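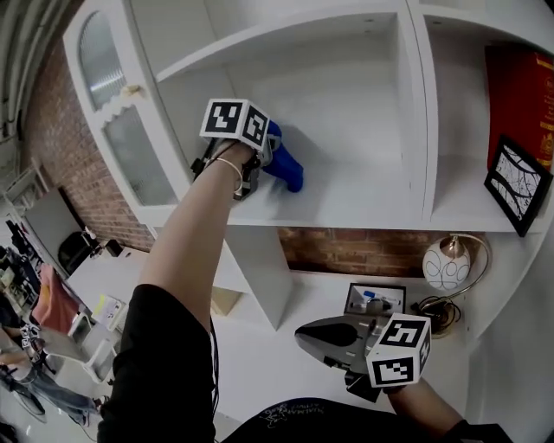
How to Make a Pleated Paper Rosette for Your Card Fronts

Hello again, paper friends! I promised a rosette tutorial way back in December, when I was up to my elbows in gift tags, and a few of you have been very sweet about reminding me. So let's finally sit down and make one together. They look fancy, they use up scraps, and once you've made a couple you'll be folding them in front of the television without looking down.

You will need a strip of text-weight paper 12 inches long and 1 inch wide, a scoring board, a bone folder, strong wet glue, and two small punched circles. I cut mine from the Rudeo floral pad, but any thin paper will do. Cardstock fights back, so save that for the circles.

Score your strip across its width every quarter inch, all the way from one end to the other. Then fold it back and forth like a little fan, pressing each crease with the bone folder. Take your time here — crisp folds now will save you some grumbling later! 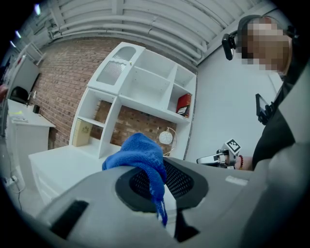

Can I use a glue stick for the rosette?

A glue stick will usually let go once the pleats start pulling, so I'd use a wet glue for the join and a good hot blob for the center.

Next, glue the two short ends together so you have a pleated ring, and let it dry completely (I go make tea). Stand the ring up on your mat like a tiny crown, then gently push the top edges in toward the middle until the whole thing flops flat. It will try to spring open again, so keep a finger on the center while you reach for your first circle.

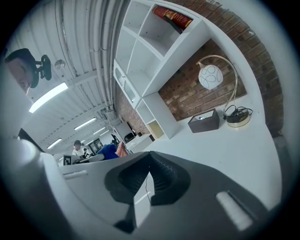 Put the hot glue on that circle, set the rosette down on it, and hold for a slow count of ten. Turn it over and add the second circle to the front. I like a button or a stamped sentiment there, and my old Haruna daisy stamp fits a one-inch circle perfectly.

To finish, tuck two ribbon tails behind the rosette and pop it on your card with foam tape. If you plan to mail it, use a padded envelope, and check the thickness before you put the stamp on.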